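Chapter 6
Wooden Frames and Their Care

Small wooden frames pass through many hands before they reach a wall.
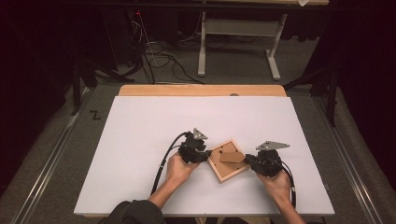
Students should learn the back of a frame before its front. A cardboard backing with an angled flap shows how the piece is built.

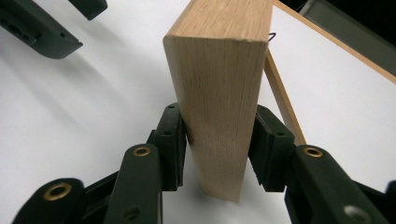
Figure 6.1 Grain in light-colored wood

Work surfaces should be plain – and clear of tools not in use.

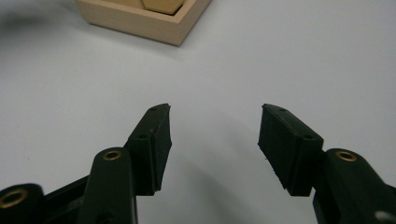

Bart Geerts

Finished frames may be set upright for checking. 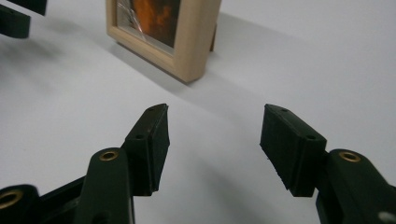 Figure 6.2 Light wooden frame on a pale tabletop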